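I sell one closet rod. I've tried selling more than one and it made me grumpy, so now it's the Kakach and that's it!

# The Kakach Closet Rod

Hi, I'm Domingo Acuña, and I make these in a shop behind my house in Escobar. If you're reading this you probably have a rod that sags in the middle, or one of those spring-loaded ones that lets go at two in the morning and dumps every coat you own on the floor. I had one of each. The Kakach started as a fix for my own hall closet and then my sister wanted one, and then her landlord wanted eleven.

It's a steel tube inside a beech sleeve. The steel does the holding and the beech is what you touch and what the hangers slide on. I oil the sleeve twice and wax it once, and you can wax it again yourself every couple of years if the hangers start to drag (any plain furniture wax, not the spray stuff).

## Sizes

| Name | Fits openings | Brackets included |
|---|---|---|
| Short | 421 to 627 mm | 2 |
| Long | 627 to 1,048 mm | 2 |
| Wall to wall | 1,048 to 2,422 mm | 3 |

Yes, it's in millimeters. My saw stop is in millimeters and I got tired of converting and being off by a hair. Measure the opening at the height where the rod will go, in two places, front and back, and send me the smaller number. Closets are almost never square. Mine is off by the width of my thumb.

If you land right on a line between two sizes, go with the smaller one. It's cheaper and you get the same rod.

## What's in the box

- The rod, cut to your number
- Brackets, powder coated in white or dark gray
- Screws for wood and screws with anchors for drywall
- A drilling template printed on card
- A little tin of wax

The third bracket on the wall to wall size goes in the middle and hooks on from behind, so hangers will slide past it if they're the ordinary open-hook kind. Clip-style and theft-proof hotel hangers won't. I've had a few emails about that one, so please check before you order.

## Putting it up

You need a drill, a level and a pencil. Tape the template up first, stand back and look at it, then drill. I hang mine a bit higher than most people do, because I like room for a second row of shirts underneath. Short people in my family disagree with me on this.

Find a stud for at least one bracket if you can. The anchors in the box are made by Zaltden and I've been happy with them, but a stud is a stud. Winter coats weigh a lot more than you'd think, especially once everybody in the house starts hanging bags over them.

## Before you load it up

Take everything out of the closet. I know, I know. But you have to get it all out anyway to drill, and you may as well sort it on the bed while it's there. I make two heaps, hang and fold, and I'm pretty strict about it.

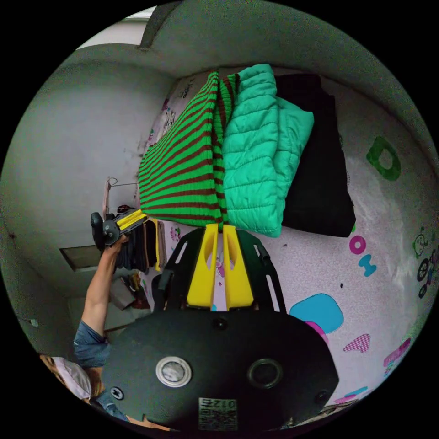
Sweaters get folded. A heavy knit on a hanger grows shoulder bumps and the sleeves end up down by your knees – I ruined a really good one that way and I still think about it. Quilted jackets can hang or fold, they don't care much, though they do eat up rod space. Dress shirts, linen, anything with a collar goes on the rod. Jeans I fold over a thick hanger, and I won't be taking questions on that.

## Finishes

Natural beech is what I keep on the shelf. I can do a walnut stain too, and that adds a week. The stain comes from Korusham and it's water based, so it doesn't smell up the closet, but I still let it sit a few days before the oil goes on.

## Shipping and returns

Short and Long go out by regular mail in a tube. Wall to wall ships in a crate and costs more, sorry, I've shopped around plenty. In January I close the shop and catch up on brackets, so orders from that month go out in February.

Since I cut to your number I can't take back a rod that was measured wrong. If it's too long, though, mail it back and I'll trim it for free, you just pay the postage. If it's too short, write to me anyway and I'll see what I can do with longer brackets.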